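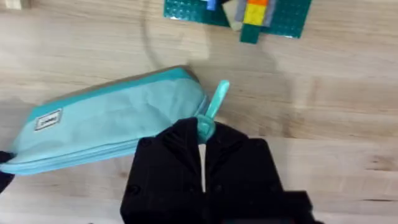
About Us

Hi, I'm Temitope Yusuf, and I run Jutier with my business partner, Bello Adebisi. We make the Luvo, a tabletop gripper kit for classrooms, clubs and small labs, and we do it out of two rooms over a bike shop in Mosonville.

How we got started

I used to teach shop. Every year I'd hunt for a robot hand my students could take apart and put back together, and every year I'd find either a toy that couldn't hold a pencil or a beautiful industrial thing that cost more than my car. Bello was fixing packaging machines across town at the time, and he kept hearing me gripe about it over dinner. One night he drew two fingers and a motor on the back of a receipt. I still have the receipt!

The first version was awful. It squeezed too hard, it squeaked, and the screws were so tiny that we lost them in the carpet. We kept at it, and our first batch of 191 kits went out the door in April. We packed every one of them on my kitchen table (my kids got very good with the tape gun).

What we make

The Luvo is a two-finger gripper that comes in a box with the motor, the wiring, the wrist camera mount and a printed guide. You bolt it to your own arm or buy it with our small one, the Effiong, which is named after the street where I grew up. The software runs on a regular laptop, and you can be opening and closing the fingers before lunch.

We care a lot about small, fiddly, everyday stuff. Anybody can pick up a foam cube -- go pull the zipper on a pencil case and then we'll talk. Zippers are my favorite test because the tab is flat and thin, and the soft fabric wants to come along for the ride. LEGO bricks are Bello's favorite, mostly so he can buy more LEGO bricks. If a part of the Luvo is going to annoy you, one of those two jobs will find it.

Before we change anything on the fingers, the new design has to get through 2000 open-and-close cycles on the bench. It's a dull couple of days and a lot of clicking, and we've both learned to wear headphones.

What you get with a kit

Spare fingertips, spare screws (see carpet, above) and us. Email goes to Bello or me, and we answer it ourselves. If you strip a thread or fry a board in the first year, send it back and we'll fix it. We also do setup visits for schools close enough to drive to, and I bring the good coffee.

There are things the Luvo won't do. It isn't built for heavy lifting, it doesn't like water, and it's slow next to a factory machine. If you need any of that, write to us anyway and I'll tell you what kind of gear to look for.

Come say hi

The workshop is open to visitors most afternoons, but please email first so one of us is here to let you in. The stairs are around the back, past the bike racks.

Page last updated 25 Feb 2022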